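Sports Entertainment and Live Event Production
Handout 6: The structure of a wrestling match
Instructor: Hammad Gilani
Version of May 12, 2025

Please read this handout before we watch the Zoltmont recording together. Last time we spoke about the entrance and the ring announcer. Now we go to the match itself, and to how the people in the ring and the people at the production desk work on the same story.

1. Words we will use

Face: the wrestler the crowd should support.
Heel: the wrestler the crowd should be against.
Heat: the angry reaction that a heel gets from the crowd.
Spot: one planned move or moment in the match.
Selling: showing with the body that a move has hurt.
Finish: the last moves and the result.

Some students wrote "heat" in their homework for any loud reaction. In this course please use it only for the heel. For the good reaction we say "pop".

2. The parts of a match

Most one-on-one matches on a small show can be divided into 3 parts. In the opening the two wrestlers lock up, try holds, and let the crowd understand who is who. Then the heel takes control, often by some dirty trick, and the face must suffer for a while. After this comes the comeback, which leads to the finish.

The middle part is the most difficult for beginners. They are afraid that the crowd will be bored, so they put in too many spots and the heel never gets his heat. When the comeback starts, it has no weight, and the pop is small.

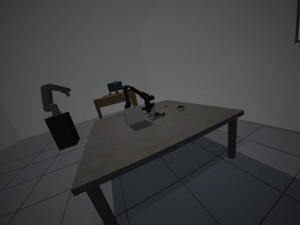
A good way to study the middle part is to turn off the sound and look only at the face wrestler. Does he try to stand up? Does he look to the crowd? Each small attempt that fails is called a hope spot. Write down the time of each one from the clock of your player.

3. The match we will study: Min against Cloven

This was the main event of the Zoltmont show in September, in the Ernance hall. The paid attendance was 1,073, and the match lasted 271 seconds before the first fall. Min is the face, and she is much smaller than Cloven. Cloven works slowly and talks to the front row between moves.

Pay attention to the left knee of Min. Cloven attacks it early, and Min continues to sell it in her comeback, also when she is winning. In the second fall she cannot lift Cloven with this leg, and the finish depends on it.

4. The role of the referee

The referee counts, but he also carries messages. He hears the time from the desk in his ear and tells it to both wrestlers when he checks on them. If somebody is really injured, he is the first person who must know it.

5. Homework

Write 200 words on one hope spot from the match. Say what Min tries, how Cloven stops it, and what the crowd does after. Do not retell the whole match. Bring the text on paper, we will exchange them in pairs.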